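De : Audrey-Anne Lemieux
À : liste de diffusion Manipulation et apprentissage
Date : 15 janvier 2019
Objet : Re: Politique de poussée, protocole d'évaluation et premiers résultats

Madame, Monsieur,
Chers collègues,

Je réponds au message de M. Shek, reproduit ci-dessous, au nom du groupe Prandell.

Man-lok Shek a écrit :
> Bonjour à toutes et à tous,
> À la lecture de la note diffusée en décembre, deux points me paraissent
> devoir être précisés. D'une part, le texte ne dit pas si les épisodes
> d'évaluation portent sur des dispositions d'objets déjà présentes dans
> l'ensemble d'apprentissage. D'autre part, le taux de réussite est donné
> globalement, sans distinction selon la forme poussée. Pour l'équipe
> Kesalbridge, qui envisage de reprendre le protocole, ces deux éléments
> sont déterminants.
> Cordialement,
> Man-lok Shek

Sur le premier point, l'apprentissage repose sur 3000 épisodes téléopérés, chacun associé à une consigne rédigée en langue naturelle après l'exécution. L'évaluation comprend 100 épisodes distincts. Les dispositions initiales ont été tirées au sort par un script indépendant, et toute disposition trop proche d'une configuration d'apprentissage a été écartée avant les essais. Le seuil de proximité retenu figurera dans la version révisée de la note.

Sur le second point, la remarque est fondée. Le critère de réussite est la position finale de l'objet désigné par rapport à l'objet de référence, sans contrainte d'orientation. Ce choix masque des différences réelles entre les formes. Le cube et le cylindre suivent assez fidèlement la direction de l'effort. L'étoile pivote dès que le contact s'établit sur une branche, et la politique doit alors se repositionner plusieurs fois. Le détail par forme sera joint en annexe.

Nous avons également relu l'ensemble des échecs, au nombre de 14. La plupart correspondent à une perte de contact en fin de trajectoire, lorsque la tige glisse le long d'une face inclinée.

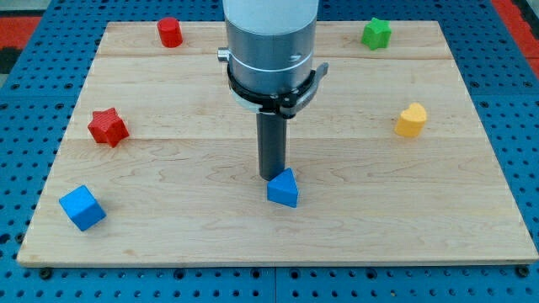 Les cas impliquant le prisme triangulaire sont à cet égard les plus instructifs. Une poussée appliquée près d'une arête produit une rotation que le modèle n'anticipe pas, alors qu'un contact centré donne un déplacement presque rectiligne. Nous étudions l'ajout d'un terme pénalisant l'écart entre le point de contact et la projection du centre de masse. Les essais préliminaires, menés avec le simulateur Lunent, ne permettent pas encore de conclure quant au transfert sur le bras réel.

Les équipes souhaitant reproduire l'évaluation peuvent demander à notre secrétariat le script de tirage et la grille de notation. Nous serions reconnaissants à M. Shek de nous indiquer si Kesalbridge entend conserver la même tige cylindrique, la géométrie de l'extrémité influant sensiblement sur les résultats.

Je vous prie d'agréer, Madame, Monsieur, chers collègues, l'expression de mes salutations distinguées.

Audrey-Anne Lemieux
Groupe Prandell, apprentissage pour la manipulation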